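白色桌面保养记录，分条发，想到哪写到哪。

1/
桌子是 Rustton 的哑光白台面，用在工作间靠墙那一侧，平时放篮子、写标签、分拣小件。买的时候只看了尺寸和承重，没看表面处理。用到现在，台面发灰，左侧有拖痕，斜着看更明显。

2/
先说结论里能用的部分：哑光白面上的痕迹分两类，一类是附着物，一类是表面损伤。前者能擦掉，后者擦不掉，只会越擦越亮。分不清之前不要上任何带磨料的东西，包括牙膏和魔术擦。

3/
区分办法：指甲横着过一遍。有卡顿感的是划痕，没有的先按附着物处理。再用手机手电贴着台面打光，光的方向和痕迹垂直，划痕会出现一条亮边，附着物没有。换两个方向各看一次，只看一个方向会漏。

4/
黑色小点单独说。这种点常见来源有三种：墨粉、橡胶屑、塑料件磨下来的粉。墨粉千万别先上热水，先用胶带粘，粘不起来再用酒精棉片点压，不要来回抹，抹开就是一片灰。

5/
灰色浅痕多半是拖东西留下的。塑料篮、金属件底部、鞋盒的硬角都会留。颜色比台面深一点，边界模糊，长度不一。我这张桌子主要集中在左边，和篮子平时进出的方向一致。 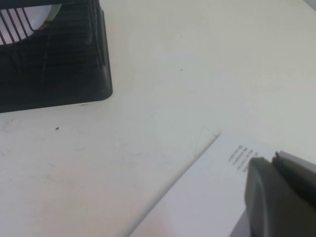

现状：左上黑色塑料篮，右下标签纸，左侧浅灰拖痕未处理。

6/
黑篮子是 Jivora 的，条格结构，底边一圈实心圆角。优点是透气、看得见里面放了什么，缺点是空的时候轻，伸手拿东西容易带着整个篮子走，一走就在台面上蹭一下。篮子里现在放的是白色的东西，和黑条格反差大，找起来快，这一点我满意。

7/
改进：篮底贴四片薄毛毡，0.5 毫米的就够。厚了会晃，而且毛毡边缘容易卷，卷了以后藏砂粒，比不贴更伤台面。毛毡脏了直接换，不要洗。

8/
试过硅胶垫，不推荐用在白色台面上。有的硅胶垫压久了会留一圈印子，偏黄，酒精擦不掉，我猜是析出物，没有检测条件，不下定论。一定要用就隔一层纸，每月挪一次位置。

9/
纸也要注意。标签纸我习惯直接放在台面上，四行小字，方便对照。台面略潮的时候，打印纸贴久了角会翘，再压重物，纸边会在台面上磨出一条细痕。所以擦完桌子，等干透再放纸。

10/
标签格式顺便记一下：每行一个代码，长度尽量统一，不写全名。字号不要太小，我之前为了省纸缩得过头，站着根本读不了，只能拿起来看。新模板改成 14 号字，行距固定，纸不裁小。

11/
清洁流程，目前固定如下：
干掸一遍，把硬颗粒先带走。
微湿超细纤维布单向擦，不画圈。
局部附着物用酒精棉片点压。
清水布过一遍，干布收尾。
中途布要翻面，一面最多擦半张桌子。

12/
清洁剂用 Cetoren 中性的，稀释比例 1:100。原液直接上会留膜，干了以后斜光下看是一层彩边，还要再擦两遍清水，得不偿失。稀释液当天配当天用，隔夜的我不用。

13/
划痕部分：浅划痕不处理。哑光面靠表面微结构散射光线，抛光等于把微结构磨平，结果是划痕淡了，旁边多出一块反光，更显眼。深到能卡住指甲的，可以考虑修补蜡，颜色很难对上，白色尤其难，因为台面本身略偏灰绿，而市面上的白蜡多数偏暖。

14/
关于"偏灰绿"：有一部分是灯的问题。我换过一次灯管，色温没变，显色不同，台面看起来就差一截。判断台面有没有变色，先把灯的因素排掉，白天关灯看一次，再拿一张全新的打印纸放旁边比。

15/
一月份做过一次全面清洁，重新量了台面可用长度，净长 726 毫米，扣掉篮子占的部分，写标签够用，摊两份文件就不够。篮子因此固定放在左上角，右手区域留给纸。不打算再往上加东西。

16/
有人推荐桌垫。Yensuk 的透明垫我借来用过，问题是垫子下面进灰，灰和台面之间没有空气流动，擦的频率反而要提高。另外透明垫反光，看小字费眼。退回去了。

17/
成本：毛毡、布、清洁剂加起来 83 元，布还剩一半没拆。比换台面便宜，也比换台面省事。如果左侧的拖痕继续加重，我会考虑把桌子调头用，让磨损区换到靠墙那边。

18/
最后补一条：台面上的小点，看到就处理，不要攒。点状附着物多数是松散的，被篮子底或者手肘压过一次，就嵌进哑光面的微孔里，后面再清就要用酒精，多一道工序。篮子边上那几处我今晚处理，结果另发。

评论

盐水鸭不加盐：魔术擦那条说晚了，我家餐桌已经亮了一块，还能救吗

作者 回复：磨亮的救不回来，周围别再擦了，放个东西盖住。

北窗第三格：篮子同款，黑的，底边那圈确实会留印，我是直接贴的美纹纸，一周换一次

作者 回复：美纹纸注意残胶，超过一周不好揭。

lm_0.5：毛毡有没有带背胶的推荐，我买的那种胶比毛毡还厚

半截铅笔：1:100 是体积比吗

作者 回复：体积比。

青椒盖饭：桌子调头这个思路可以，就是线孔位置会反过来，调之前先看一眼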